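El mantenimiento que se hace con un trapo

Llevo bastante tiempo defendiendo en este rincón, con más cariño que éxito, que a las celdas robóticas pequeñas se las cuida poco y se las reprograma demasiado. Me lo volvió a recordar la celda de vajilla de Wiltumness, una mesa de madera con su escurridor de alambre blanco y unas cuantas tazas que cambian de sitio todo el santo día. En octubre empezó a soltar piezas, y la primera reacción de todos (la mía también, lo confieso) fue abrir el portátil y tocar la fuerza de cierre.

Perdimos así una tarde entera, y eso que el cuaderno de la celda, que heredamos de Radlow, lo dice en la primera hoja con letra bien grande: primero los dedos, después el programa. Los dedos tenían una película de polvillo cerámico. Se limpiaron con un paño que no soltara pelusa, se repasó el apriete de los tornillos, se comprobó el cero de la pinza y entonces – solo entonces – volvimos a las pruebas de agarre, pieza por pieza y sin prisa.

Me gusta mucho mirar esas pruebas de cerca, desde la muñeca, porque enseñan cosas que la gráfica de corriente no cuenta. Un asa gruesa se deja coger por dentro y por fuera, mientras que un borde fino pide que los dos dedos lleguen parejos.
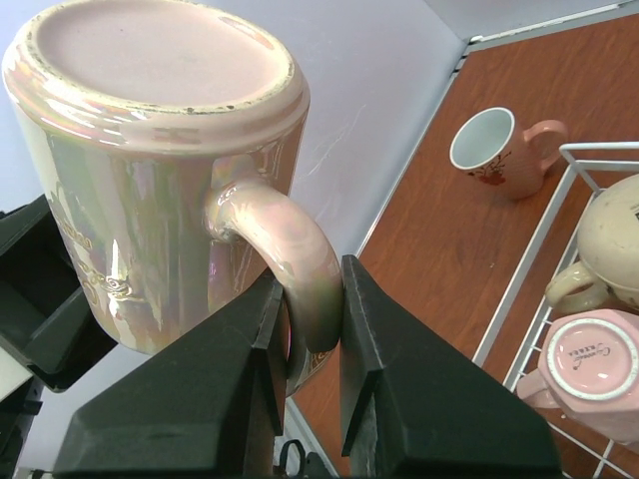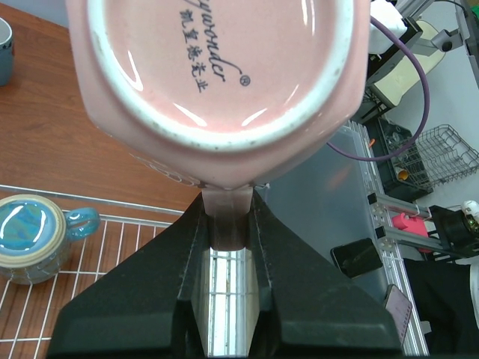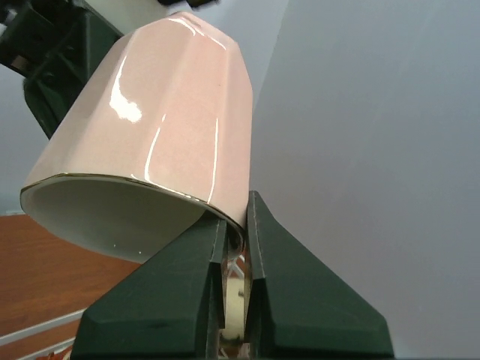 Pruebas de agarre en Wiltumness: una taza por el asa, un cuenco boca abajo y una taza de facetas por el borde.

Quien haya lavado platos en casa sabe que el esmalte resbala y que el anillo sin esmaltar de la base raspa. A la pinza le pasa lo mismo, y por eso me parece un error revisar el apoyo de los dedos únicamente cuando algo se cae. En la hoja de Swanepoel, que es la que usamos ahora, la revisión toca cada 2242 ciclos, una cifra rarísima cuya procedencia desconozco y que ya me he encariñado en respetar. Son seis comprobaciones y se tarda alrededor de nueve minutos, café aparte.

Me dirán, y con razón, que una celda que necesita tanto mimo sale cara. En Skutanthorpe lo resolvieron cambiando los dedos enteros cada tres meses, estén como estén, y duermen estupendamente. Yo no lo haría. Al cambiarlos sin mirarlos se pierde lo que cuentan: una marca más honda en un lado que en el otro suele avisar de que la pinza cierra descentrada, y unos dedos nuevos esconden el problema unas semanas más.

Así que mi propuesta es bastante modesta. Que el trapo y la llave vivan colgados junto a la celda, que quien la arranca por la mañana pase la yema por los dedos con la máquina parada y bloqueada, y que lo apunte aunque no haya novedad. Nosotros hemos vuelto a hacerlo así, y el cuaderno ya va pidiendo tapas nuevas.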